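Suchbegriff eingeben Suchen
Drucken | Per E-Mail senden

Projektbericht Praktikum Labororganisation, Gruppe 4
Bearbeitung: Yvonne Clegg
Stand: 17.04.2020

3.2 Aufstellung der Reagenzglasständer

Für den Arbeitsplatz Eren wurden Holzständer gewählt. Die Kunststoffausführung von Plesik schied wegen der Lieferzeit aus. Die obere Leiste führt die Röhrchen, die Mulden in der Grundleiste nehmen das untere Ende auf. Der Ständer steht links auf der Arbeitsfläche, der übrige Platz bleibt frei.

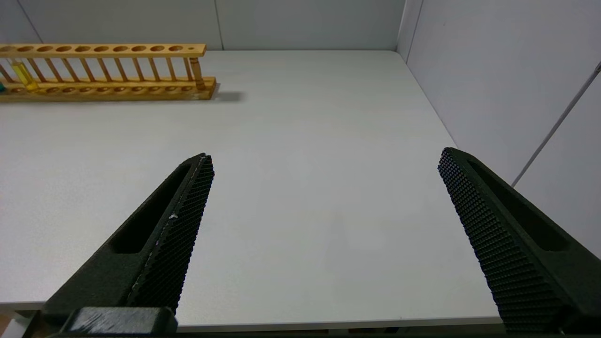

Abb. 5: Holzständer mit gelbem Röhrchen auf weißer Tischfläche

Dünne Holzstäbe zwischen den Leisten trennen die Stellplätze. Belegt wird von links nach rechts. Die Röhrchen sind 220 mm vom Tischrand entfernt abzustellen, Etiketten nach vorn. Leere Röhrchen kommen in den Schrank Gostlow und werden dort nach Farbe sortiert.

3.3 Bestandsliste

Die Liste umfasst 1.226 Einträge und wird im November neu abgeglichen.

Drucken | Per E-Mail senden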